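Home Archive About Robots Bread Contact

November
by Sigita Ozoliņš

Fridges, week three

My title at work contains the word "learning," and I had assumed the learning would be done by the machine. So far most of it has been mine. I drive a simulated robot around simulated kitchens with a pair of hand controllers, opening things, so that a model called Nonari can study my technique and someday open things without me.

The quota is 50 good episodes per task. An episode is good if the robot does the job in one go without ramming the furniture. Deividas reviews them in the afternoon and leaves comments. His comment on my first batch was "hesitant." I was hoping for "thoughtful."

Every kitchen in the set gets its colors and textures shuffled, so the model won't decide that refrigerators are a shade of beige. I got sage green, with a watermelon magnet holding up a photo. I have spent more time looking at that magnet than at anything on my own fridge. 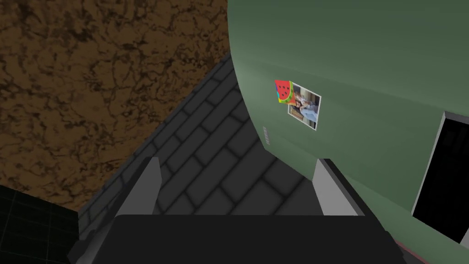

What counts as open

We argued over this for most of a morning. Songül wanted the door past 40 degrees. Gediminas wanted it open far enough to get a casserole out, and was asked what size of casserole, and went to get coffee. Songül won.

My own trouble was the handle. It's long and thin, and you'd think a long handle would be easy to find. The wrist camera gives you a lovely close view of whatever you are about to hit, and the head camera gives you an elbow. I threw away 25 attempts before I stopped trying to yank the door and let the arm swing out with it. Now I take the handle near the low end of the door with the right gripper and keep hold. The left arm has no job in this task. It sticks up in the air with its fingers apart like it has a question.
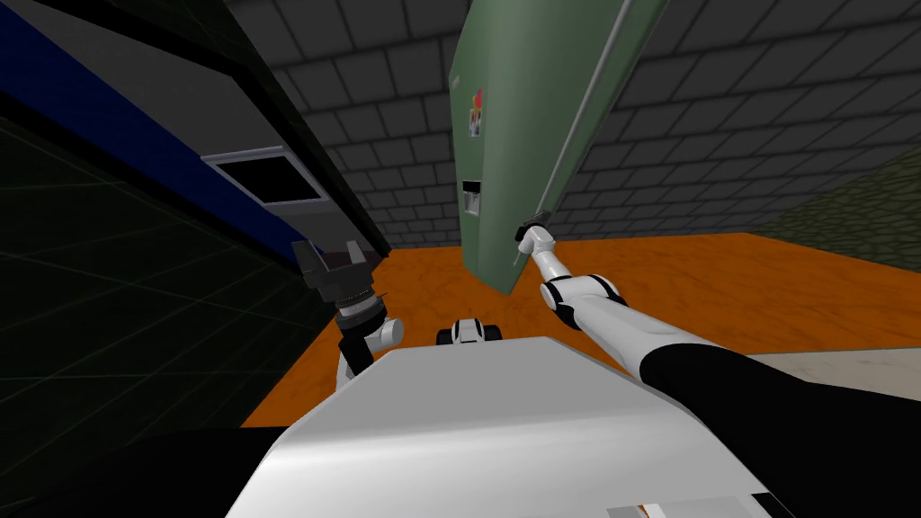 Next up

Povilas has put me down for drawers, same quota, different kitchens. I asked if I could keep the orange floor and he said the floor was random. Deividas's latest comment, on episode 40, was "fine."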